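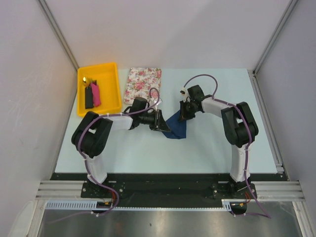 Two robot arms holding up a navy blue cloth.

Let the Dead Stay Dead (At Least Until the Commercial)
10/16/23

Dr. Adovitz is alive again. If you watch Citovard you knew that by Friday, and if you don't, all you need to know is that he went into the harbor in a burning car in episode 503 and has been mourned on and off ever since. His widow has married twice. His brother has his house, his practice and his boat. There was a statue.

Now he's back, in episode 2683, standing in the doorway of the Balik Hotel in a nice raincoat and asking whether he's missed dinner.

I gasped. I'll admit that much. Then I got annoyed, and I stayed annoyed through two loads of dishes, which is a long time to hold a grudge against a man in a raincoat.

My friend Yamila Huenchumán thinks I'm being a snob. She has watched the show since college and her position is that a soap without resurrections is just a play about real estate. She also points out that I cheered in May when Vera Tabrizi walked out of the convent, and Vera had been shot, buried and, if I remember the dialogue right, cremated.

Fair enough. But Vera's return had some work behind it. For weeks there were phone calls with no one on the line, and that business with the piano. By the time she turned up you were practically begging for it. With Adovitz we got a ring of the doorbell and a line about a fishing village, and by the next episode everyone was arguing over the seating at a christening. His own daughter took it about as hard as a late package. 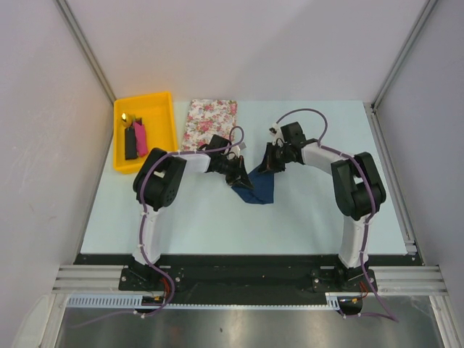 A death on a soap used to buy you something. It bought a funeral, for a start, and a funeral is the best thing these shows do — everyone in one room, wearing black, half of them guilty. The writers are still happy to collect on that. They just don't want to pay for it later. If any of 100 characters can stroll back in whenever the ratings sag, I'm going to sit through the next graveside speech wondering about the actor's contract.

Tudur Edwards, who sits across from me at work and has never seen a full episode, asked why they couldn't hire somebody new. I started to explain about legacy characters and gave up. It was a good question. The newer faces on Citovard get about a month of kissing and then a transfer to the Denver office, and Denver must be packed by now.

Anyway, I'll be watching tonight. The widow hasn't told husband number three, the brother is hiding the boat, and I would like to know what they plan to do about the statue.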